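From: Rosalind Yazzie
To: Brestum demos list
Subject: Re: [brestum-demos] Episode count and what to keep

Bhupendra Khurana wrote:
> Can someone post where we are on the table task? The sheet says 200
> episodes but the training folder only loads 199. Also, do we keep
> the ones where the grippers open and close without picking
> anything up? Ishbel and I have been labeling those differently.

Bhupendra,

The loader is right. One episode has video but no gripper width log, so it gets skipped. I marked it in the sheet and left the files where they are in case Davina can recover the log from the Haritz laptop.

We are working with hand-held grippers over a white surface. The ball episodes go in their own folder, named by object first and operator second. Please don't put initials first. The script sorts on the first field and I had to rename almost 50 files in March.
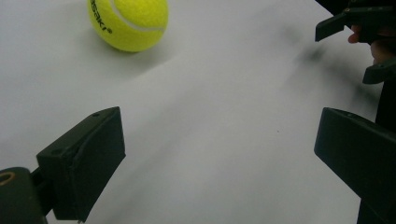

Tennis ball on the white surface, with a second gripper at upper right.

On the open-and-close question, my vote is to keep them but give them their own label. If they carry the pick label, the model learns that closing on nothing counts as a pick, and we saw that in the last training run. Use "idle" when the operator is only moving over the table and "miss" when there was a clear attempt at an object. If you can't decide between the two, use "unsure" and I will look at it.
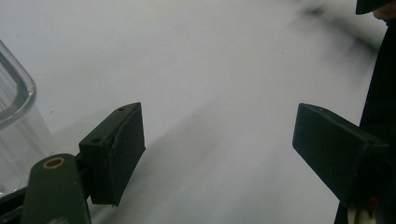
Elspeth Crichton wrote back to me off list that she would drop "unsure" completely, and she asked me to pass that on. Her point is that the label grows every week and then somebody has to go through it. She would sooner throw those episodes out and record new ones. I can live with that if the rest of you agree, but I would like to look through the current ones before we delete anything.

Two other things. Start each recording with the jaws fully open and hold still for 2 seconds before you move. The Nisbet script uses that pause to line up the video with the width log. Several of the newer episodes start mid-motion and I had to line them up by hand.

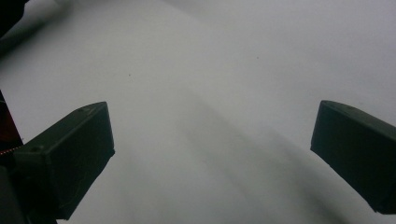
Still to do

- Davina: check the Haritz laptop for the missing width log.
- Ishbel and Bhupendra: relabel your overlapping episodes with "idle" and "miss". Put your name in the last column when a row is finished.
- Me: rerun the loader and post the new count.
- Everyone: reply about "unsure" before the next session.

The spare finger screws from Busteck are in the top drawer.

Rosalind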